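来源:普伦德顿少年科普网 | 栏目:工作的世界
4月 Vidasine编辑室

机器人来上班以后,大人们的工作有什么变化?

各位小读者:

许多同学在学校里学过“自动化”这个词。自动化是指把一部分原来由人动手完成的工作,交给机器按照程序去做。工厂里的传送带、车站的自动检票口、图书馆的自助还书机,都属于自动化。本文介绍的是一个较少被写到的工作场所:家具展厅。

普伦德顿(Plundton)家具展厅由库伊珀斯(Kuipers)公司经营,共有890件家具供顾客试坐、试用。展厅每天上午10时开门。开门以前,员工需要把前一天被坐过、摸过、挪动过的家具全部恢复整齐。沙发要擦,毛巾要叠,靠枕要摆好,掉在地上的东西要捡起来。这些工作统称为“晨间整理”。

过去,晨间整理全部由人完成。展厅里铺有布料或放有靠枕的座位共433个,员工要一个一个地弯腰检查。有的员工负责一楼,有的员工负责二楼,大家从早上7时忙到开门。如果前一天顾客很多,时间就会十分紧张。

去年起,展厅开始试用人形机器人。人形机器人有两条手臂、两条腿和带手指的手,外形与人相近。展厅里的通道、台阶和沙发都是按照人的身高和手臂长度设计的,形状像人的机器人不需要展厅为它改造房间。

机器人身上装有摄像头,位置在头部。它依靠摄像头看到前方的物品,再由计算机判断这是什么、在哪里、应该怎样拿。沙发对人来说很平常,对计算机来说却是一道难题。皮革会反光,靠枕会变形,毛巾每次放下去的样子都不相同。工程师把这类物品称为“柔性物体”。搬一只硬纸箱,机器人可以反复使用同一个动作;整理一条毛巾,它必须一边看,一边调整。

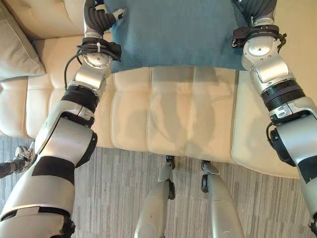
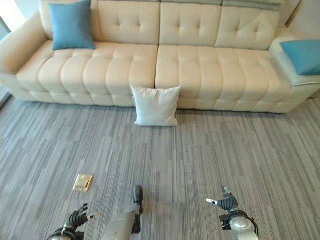
浅色皮沙发旁的整理工作,从机器人头部的高度看过去。

为机器人编写程序的单位是特鲁利克(Trulik)技术服务部。技术人员把晨间整理分成21个基本动作,例如“伸手”“捏住”“拉平”“放开”“后退一步”。每个动作都要单独练习,练好以后再连接起来。同学们学习写字时先练笔画,再写整字,道理与此相似。

练习的过程并不总是顺利。在最初的测试中,机器人捏住毛巾后用力过大,毛巾被拉歪;用力过小,毛巾又从手指间滑走。技术人员把每一次失败都记录下来,修改程序后再试。展厅的老员工也参加了这项工作。他们知道毛巾的边应该与坐垫的哪一条缝对齐,知道哪一种皮革不能用力压。这些知识原来只存在于员工的经验里,现在被写成了文字和数字,供机器人学习。

那么,机器人来了以后,员工做什么呢?

第一项变化是弯腰的次数减少了。靠近地面的物品捡拾起来十分费力,年纪较大的员工常常因此腰痛。现在,一部分捡拾和铺平的工作由机器人承担,员工主要负责检查。

第二项变化是出现了新的岗位。展厅设立了“机器人协作员”。协作员需要学会启动和停止机器人,看懂屏幕上的提示,并在机器人遇到困难时给予帮助。例如,机器人有时无法判断地毯上的小物件是垃圾还是顾客遗失的物品。遇到这种情况,它会停下来等待,由协作员走过去查看。若是顾客的物品,协作员要登记并送到服务台。这样的决定必须由人作出。

第三项变化是时间的安排。展厅的统计显示,试用机器人以后,每天早晨可以节省大约91分钟的人工时间。员工利用这段时间检查家具的螺丝和拉链,也可以提前准备当天的送货单。部分员工的上班时间因此推迟了半小时,可以先送孩子上学。

自动化也带来了需要认真对待的问题。有的员工最初担心自己的岗位会被取消,有的员工觉得与机器一起工作不太习惯。展厅为此举行了多次说明会,并作出书面承诺:试用期间不减少员工人数,愿意学习新岗位的员工可以在工作时间内参加培训。试用结束后如何安排,展厅将与员工代表继续商议。在别的工作场所,自动化确实可能使某些岗位变少,所以大人们需要提前讨论,怎样让每个人都有学习新本领的机会。

安全也有明确的规定。机器人工作时,人应当与它保持两米以上的距离。每台机器人都配有红色急停按钮,协作员必须随身携带遥控急停装置。展厅开放期间,机器人停放在专门的房间里充电,不与顾客同时活动。来参观的小朋友请不要触碰机器人的手指和关节,因为关节转动时可能夹伤手。

小词典

自动化:让机器按照程序完成一部分工作。
关节:机器人身上可以转动的连接处,相当于人的手肘、手腕和膝盖。
柔性物体:容易改变形状的物品,如毛巾、靠枕和衣服。
急停:遇到危险时让机器立刻停止。

想一想,做一做

请在家长同意后,在家中的沙发上铺平一条毛巾,并把自己用到的每一个动作写下来。写完后请家人只按照你写的文字去做,看看有没有漏掉的步骤。同学们也可以问一问家长,他们的工作场所里有哪些事情已经由机器完成,又有哪些事情他们希望继续由人来做。

来稿请由老师统一寄至Vidasine编辑室,信封上注明“工作的世界”。

本网站使用Cookie以改善您的浏览体验。继续浏览即表示您同意我们的Cookie政策。[接受] [了解更多]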